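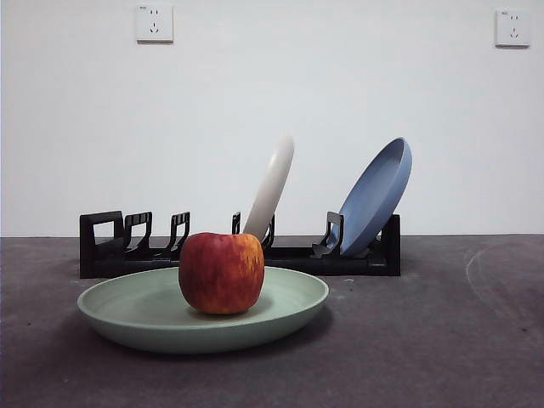 Household Operations I
Unit 2: Tableware, Draining and Storage
Course handout, Ilik Institute of Home Studies

Scope of the unit

This unit covers the handling of everyday tableware from the end of a meal to its return to the shelf. Students are expected to have read the chapter on dishwashing by hand before the October session. The practical portion takes place in the Vass teaching kitchen and counts toward the unit grade.

2.1 Plates and their forms

A plate is described by its rim, its wall and its well. The rim is the part held when carrying. The wall rises from the base to the rim and may be thin and flared, or thick and rounded. The well is the inner floor on which food rests. Wide, shallow plates with a raised rim are suited to whole fruit, bread and dishes with little sauce. They take up more room in a rack than flat plates do, and the spacing of the dividers should be checked before loading.

Matte finishes show cutlery marks sooner than glossy ones. Students should use a soft cloth or sponge and should not use scouring powder.

2.2 The dish rack

A long, low rack is normally placed with its back to the wall, leaving the front of the work surface clear. Plates stand on edge between upright dividers. Load from one end and leave one slot open between deep plates. Cups and glasses are not placed in plate slots.

Racks with a flat base hold water. The base is to be emptied and wiped at the end of each session. Plastic racks are washed in warm water with ordinary dish soap and are kept away from burners.

2.3 Serving whole fruit

Fruit served whole is rinsed, dried with a clean towel and set on the plate stem end up. Allow one plate per person when a knife is provided. Cut fruit is covered in Unit 3.

2.4 Storage

Plates are stacked by diameter, no more than 19 to a stack on the Erkix shelving. Deep plates are stacked separately. Any chipped piece is withdrawn and entered in the breakage log.

Practical assignment

Wash, drain, dry and shelve one place setting in the order given above. Submit a written account of 300 words, naming the rack type used and the slot spacing chosen. Accounts are left in the tray outside Room 106.

Reading for next session: Elo Kitchen Manual, section on cutlery.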